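Table Covers, Blocks and Bits — FAQ

Questions we get over and over at Olia. Answers are short, sorry, we're a small shop and the phone keeps going. Updated October 6, 2026.

Do you sell the sunflower cloth?

Yes. It's the Stunis print, the painterly one with the oranges, reds, greens and deep blues. Most popular thing in the place. Comes in two sizes, small table and long table. Measure first please. We can't swap a cut length.

Is it meant for tables or walls?

Either. Sold as a tapestry, mostly bought as a table cover. No backing on it, so it will slide on a glossy top. Grip mat underneath, cut a bit smaller than the cloth all round.

Will the colours fade?

Eventually, in a north-facing window. Turn it end for end every couple of months and it goes evenly. Loretta's had hers on the kitchen table since January last year and the reds have softened a touch. She prefers it.

How do I wash it?

Cold, gentle, on its own the first time. Line dry in the shade. No bleach, no tumble dryer. Warm iron on the back only. Wax or glue on it — let it go hard, peel off what you can, then ring us before you try anything stronger.

Mine arrived with fold lines. Is it faulty?

No, just posted folded. Hang it over a door overnight or iron from the back. If there's a real flaw in the print send us a photo within 13 days and we'll sort it.

Can I put electrical things on it?

Low-heat things, fine. Anything that gets hot underneath, use a board or tile. Check the feet too, little rubber ones can leave a mark on the print if they sit for months. Lift and shift now and then. Keep vents clear and don't let the cloth bunch up behind.
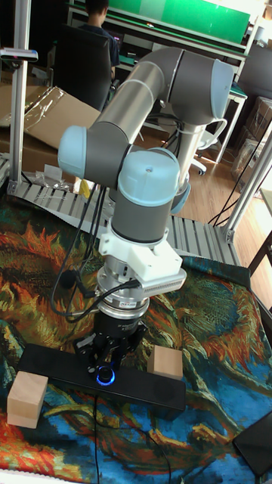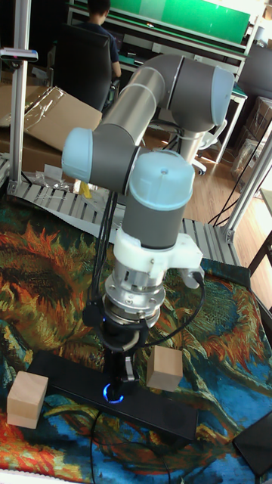 What about cords?

Run them off the back or the nearest corner, whichever is shorter. Never under the cloth. You'll forget it's there and iron over it or put a cup down on the lump. A velcro tie on the table leg does the job. We stock them at the counter, packs of 26.

Are the wooden blocks sold with the cloth?

No, seperate. Plain light wood, no paint, no varnish. Handy as cloth weights, door wedges, something for the kids to stack. Sold loose, sizes vary a little. If you need them matched, say so in the order notes and we'll go through the tub.

Can I paint or oil them?

Sure. Light sand first. Food-grade oil if little ones will have them, and let it cure fully before it goes anywhere near the cloth. Oil on the Stunis print does not come out. We've tried.

Are they safe for under threes?

The bigger ones are sold for play. The small ones are not, so keep them up high. Check for splinters every so often, quick rub with fine paper if you find any.

How do I stop the block colour marking the table?

Unfinished wood shouldn't mark anything if it's dry. Damp blocks on a damp cloth can leave a tan ring. Don't put them away wet.

Do you have other prints?

Sterell (grey leaf, quieter) and Nakamura (blue waves). Both on the same base cloth, same washing. Nakamura is out at the moment, more coming, no date yet. Please don't ring daily.

Can I buy an offcut?

When there are any. They're in the basket by the door, not online. Great for cushions and drawer liners. First in.

What's postage?

Flat rate in Australia for cloths, blocks go by weight. Nearly everything leaves within 2 working days. We don't do express, the courier stopped coming up our road.

Can I pick up?

Yes, choose pick up at checkout and wait for the email. Give the order number at the counter. If it starts 617 it's a trade order, go round the side instead.

Returns?

Uncut, unwashed, with the tag. Blocks can come back if they havn't been painted or chewed. You pay the post unless we stuffed up.

Who do I talk to about a big order?

Loretta Wojcik. Mornings are best. Email is better again, with your table sizes in centimetres and how many you're after.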